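Tips from our robot club table
2021-12-07

I've been helping with the student robotics club at Etgate for two seasons now, and I still come home every week with some little trick that would have saved me an evening if I'd known it sooner. So I'm writing them down before the December break, mostly for the new parents and the kids starting in January.

Pick ordinary stuff for practice. Our team's project is a tidy-up robot (the kids named it Imum, don't ask me why) that's supposed to sort things people leave lying around the house. We started with foam blocks and it got very good at foam blocks! Then Minttu Pesonen brought in a bag of odds and ends from her hallway and it was a whole new project. Shoes, plants, a hairbrush, whatever you've got. Soft things and tippy things are the best teachers.

Put a sandal down on its side once in a while. Everybody sets shoes down flat and neat, and at home they never land that way. Same with potted plants – move them forward, move them back, put something small right next to the pot so the robot has to tell the two apart.

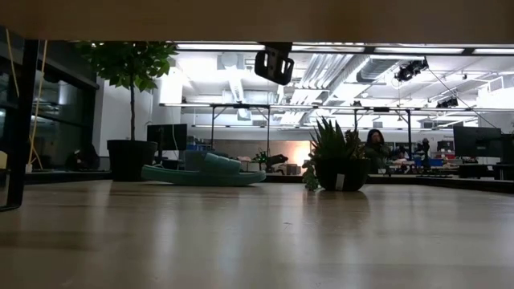 Keep the table boring otherwise. Pencils, phones, snack wrappers, they all go in a bin on the floor before a run. Aleksi Eskola lost most of an evening chasing a bug that was really a granola bar.

Cables! Tie them up along a post or a table leg with those cheap hook-and-loop strips. I buy a roll and cut it into 7-inch pieces, which is long enough to go around twice. Zip ties look neater but you'll be cutting them off by next week.

For a real plant, cover the soil with a circle of old pantyhose and tuck it in around the edge. If the pot goes over you pick it up and carry on. Water it the night before, not right before practice.

Label things on the front, in big letters, with painter's tape. It peels off clean and you can write on it with any marker.

Write down every try, even the silly ones. Nyokabi Muriithi keeps our notebook and she's at 3,459 tries as of tonight, with one line each: what was on the table, what the robot did. When the kids get stuck they flip back through it, and it has settled more than one argument.

Last one, wipe the table with a barely damp cloth and let it dry before you start. I skip the spray polish – it left ours slick and the shoes slid all over.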